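Long-handled dustpan and broom set

A long-handled dustpan and broom set, also sold as an upright sweeping set or lobby set, is a pair of hand tools for collecting dry debris from hard floors. It consists of a broom and a shallow pan, each mounted on a shaft, so that both can be worked without kneeling. The pan is held in one hand with its mouth flat on the floor, and the broom in the other draws material over the front lip. Sets are used in homes, shops, waiting rooms and other places where small amounts of litter are picked up between full cleanings.

Construction

The pan is usually a single molded piece with a raised rim on three sides and an open front. The rim keeps collected material from sliding out when the pan is lifted or tilted. The front edge, called the lip, is thinner than the rest of the molding and may carry a rubber strip. The shaft is attached at the back by a threaded socket, a press fit or a hinge. Hinged pans swing level or backward when raised. Fixed pans hold their angle and must be kept mouth-up by hand while being carried.

Shafts are made of wood, steel tube or plastic. Wooden shafts are light and stiff, but the threads wear where they enter the socket. Many are finished with a sleeve grip or a rounded end cap, and some caps include a hole for hanging.

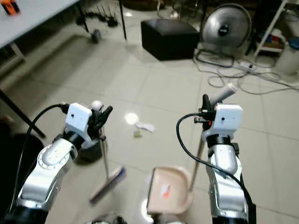
The broom head is a block holding rows of tufts. Household heads are narrower than those of push brooms, so that the full width of the stroke lands inside the pan. Tufts are set straight or flared toward the outer edge, and their ends are either cut square or split (flagged). Flagged ends hold fine dust, and square-cut ends move heavier grit. Tufts in two colors are common; in most household products the colors are decorative, although a few makers use them to separate stiff and soft rows.

Dimensions

Shaft length decides whether a set can be used standing upright. The Flokska upright set has a pan shaft of 854 mm and a broom shaft of the same length. The Zerna compact set uses 600 mm shafts and is intended for work under tables and in closets, where the user bends slightly. Short hand brushes with matching pans, which have no separate shaft, are treated as a different class of product.

Use on tile

Glazed floor tile is among the easier surfaces to sweep, as it releases dust readily and gives the lip a flat bearing. Grout joints are the exception. Where a joint lies below the tile face, the lip bridges it and fine material passes underneath. The usual practice is to set the pan so that the lip rests wholly on one tile, or at an angle to the joint, and to sweep toward it in short strokes.

Scraps of paper, labels and film behave differently from grit. They are lifted by the air ahead of the bristles and may travel past the pan if the stroke is fast. A slow stroke with the tufts kept in contact with the floor is more effective. The pan is then drawn back a short distance and the remaining line of dust is swept again, a step commonly repeated two or three times.

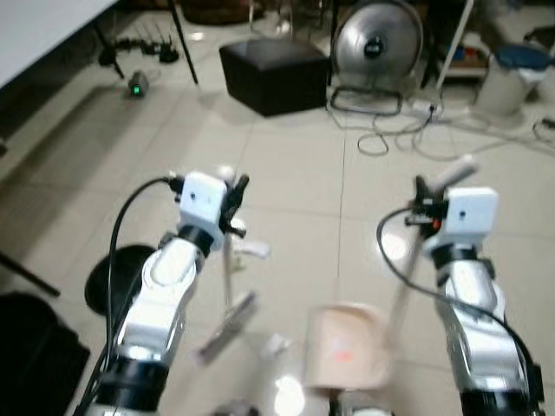
Static charge is a further factor in dry rooms. Plastic pans attract hair and lint, which cling to the inner surface after the pan has been emptied. Wiping the pan with a damp cloth removes them.

Maintenance

Loose debris is combed or shaken from the tufts over a waste container. Synthetic heads can be washed in warm water with a little dish soap and dried with the bristles facing down or sideways. Storing a broom on its bristles bends the tufts permanently, and hanging is recommended by most makers. A nicked lip can be smoothed with fine sandpaper; a warped one cannot be restored and the pan is replaced.

Spare heads are sold for threaded shafts, but thread pitch differs between makers. Jovitz heads, for example, do not fit Zerna shafts without an adapter.

See also

Carpet sweeper
Push broom
Whisk broom

Reference

Mateos, Olga. Hand Tools for Floor Care. Mahmoud, 14th printing.

Page last edited 17/08/2024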